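Erst die Kiste, dann die Klötze

Ein Gespräch mit Pramila Grewal über Behälter, Trennwände und Kratzer
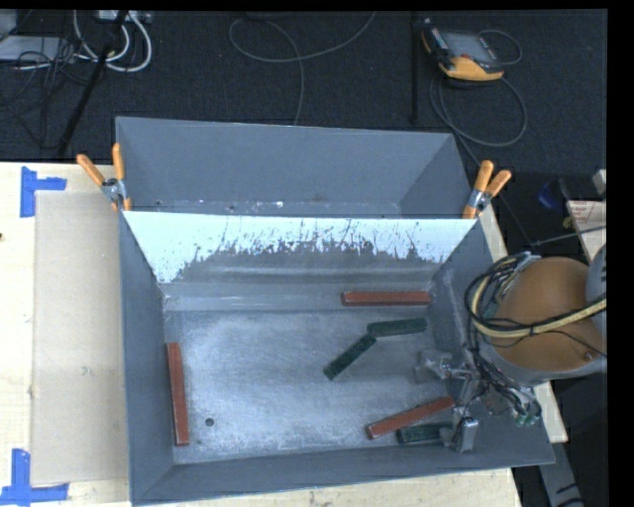 Graue Kiste mit eingeklemmter Trennwand, vorn die roten und grünen Klötze.

Pramila Grewal richtet seit vielen Jahren Arbeitstische ein, zuerst in einer Lehrwerkstatt, inzwischen bei Zwane, wo Greif- und Sortieraufgaben aufgebaut werden. Auf ihrem Schreibtisch liegt ein grüner Klotz, mit dem sie beim Reden herumspielt. Im Nebenraum stehen weitere Behälter im Regal, die meisten mit Klebeband beschriftet.

Angefangen habe es mit einer Kiste, die für die Aufgabe zu lang war. »Die Klötze lagen irgendwo hinten, und man kam schlecht heran«, sagt sie. Eine kürzere wollte sie nicht bestellen. Stattdessen schnitt sie eine Platte zu und setzte sie schräg hinein. Seitdem gibt es hinten ein schmales Fach, in das nichts hineinkommt, und vorn das große, in dem gearbeitet wird.

Warum schräg? »Senkrecht hatten wir sie auch schon. Dann bleiben die Klötze direkt an der Wand liegen, und man bekommt sie von hinten nicht zu fassen. An der Schräge ist unten etwas mehr zu machen. Perfekt ist es nicht.« Der Winkel wurde nie berechnet. Die Platte wurde so lange verschoben, bis es passte.

Gehalten wird sie von zwei Federklemmen mit orangefarbenen Griffen, auf jeder Seite eine. Ihr Kollege Marthinus Cele hätte die Platte lieber verschraubt. Grewal war dagegen. »Wenn ich schraube, habe ich Löcher in der Wand, und beim nächsten Aufbau sitzen sie falsch. Die Klemmen nehme ich mit zwei Fingern ab.« Cele bleibt bei seiner Meinung. Klemmen wanderten mit der Zeit, sagt er, wenn auch nur ein paar Millimeter. Beide haben sich darauf geeinigt, dass morgens vor dem ersten Durchgang jemand an der Platte rüttelt.

Der untere Teil der Trennwand ist dunkelgrau verschrammt, nach oben laufen feine senkrechte Kratzer ins Weiß. Auf die Frage, ob man so etwas nicht austauschen müsse, zuckt Grewal mit den Schultern. »Ersatz liegt bereit, seit August schon. Aber solange die Platte gerade bleibt, tut sie ihren Dienst.« Auch der Boden ist abgenutzt, graues Metall mit weißlichen Schlieren. Gereinigt wird er mit einem trockenen Lappen. Mit Reiniger hätten sie es versucht, danach seien die Klötze anders gerutscht als vorher.

Die Klötze selbst kommen aus einem Karton mit 100 Stück, den die Werkstatt einmal von Tulance übernommen hat. In die Kiste legt Grewal gern drei rote und drei dunkelgrüne. Mehr gehe auch, dann lägen sie aber übereinander, und das sei eine andere Aufgabe. »Mit sechs hat jeder seinen Platz, und es gibt trotzdem Ecken, in denen es eng wird. Zwei liegen immer so dicht zusammen, dass man überlegen muss, welchen man zuerst nimmt.«

Ausgelegt wird nicht nach Plan. Eine Zeit lang hatte Yuzhen Gu Zettel mit festen Anordnungen gezeichnet, 343 insgesamt, jede mit Nummer. Die Zettel gibt es noch, in einem Ordner im Schrank. Benutzt werden sie selten. »Man braucht zum Nachlegen länger als für den Durchgang«, sagt Grewal. Jetzt wird geschüttet und höchstens ein Klotz gedreht, wenn er hochkant an der Wand lehnt.

Am liebsten redet sie über den Tisch. Die Platte aus hellem Holz hat sie selbst ausgesucht, gegen den Rat von Cele, der Metall wollte. Auf Holz stehe die Kiste ruhiger, meint sie, und es sei leiser im Raum. Gegen 16 Uhr, wenn die anderen gehen, räumt sie die Klötze in den Karton zurück und nimmt die Klemmen ab. Den grünen von ihrem Schreibtisch vergisst sie dabei meistens.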